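Betreff: Re: Kefir-Limo wird nicht spritzig

Bohdan Horobets schrieb:
> Hallo zusammen,
> ich setze jetzt zum dritten Mal Wasserkefir an und das Zeug bleibt
> einfach flach. Schmeckt ordentlich, leicht säuerlich, aber beim Öffnen
> zischt gar nichts. Erstgärung zwei Tage im Glas mit Tuch drüber, dann
> abseihen und ab in den Kühlschrank. Mache ich was falsch oder sind die
> Kristalle hinüber?
> Gruß, Bohdan

Hallo Bohdan,

deine Kristalle sind bestimmt in Ordnung, die haben ja offensichtlich gearbeitet, sonst wäre es nicht sauer. Dir fehlt bloß die zweite Gärung! Unter dem Tuch geht die ganze Kohlensäure flöten, und im Kühlschrank schlafen die Hefen dann fast ein.

Ich mache es so: nach dem Abseihen in Bügelflaschen füllen, pro Flasche ein kleiner Schuss Saft oder ein Teelöffel Zucker, oben drei Finger breit Luft lassen und bei Zimmertemperatur stehen lassen. Im Sommer reicht mir ein Tag, jetzt im Oktober sind es in unserer Küche eher zwei (wir heizen spät). Danach erst kalt stellen, am besten über Nacht, dann bindet sich das Ganze schön im Getränk.

Bitte nimm richtige Druckflaschen und keine Dekodinger. Mir ist voriges Jahr eine eckige Flasche mit Ingwer und Birne im Vorratsschrank geplatzt — ich habe noch Wochen später Splitter hinter dem Mehl gefunden. Seitdem steht alles in einer Kiste mit Deckel, und ich lüfte morgens kurz an.

Zum Saft: Eusebio Lozano hat hier mal Traube empfohlen, das geht ab wie nichts. Zitrone allein bringt bei mir wenig, da ist kaum Zucker drin. Mein Liebling ist Zitrone und Limette mit einem Löffel Rohrzucker, 180 ml Saft auf die große Kanne, das kommt dem Zeug aus der Dose ziemlich nahe und ist nicht so pappsüß. Ein Stück Schale kann auch mit rein, aber unbehandelt und ohne das Weiße, das wird sonst bitter. 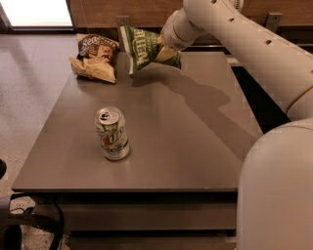
Kann man die Kristalle während der zweiten Gärung in der Flasche lassen? Besser rausnehmen, die Säure vom Saft bekommt ihnen auf Dauer schlecht, und im Getränk schwimmt genug Hefe mit.

Wenn du mal wegfährst: in Zuckerwasser halten sie sich im Kühlschrank gut 14 Tage. Danach den ersten Ansatz wegkippen, der schmeckt muffig.

Falls du noch Bügelflaschen brauchst, ich habe im Keller einen ganzen Schwung übrig und gebe gern welche ab. Die Gummis müsstest du allerdings neu kaufen, meine sind schon ziemlich spröde.

Viele Grüße
Annegret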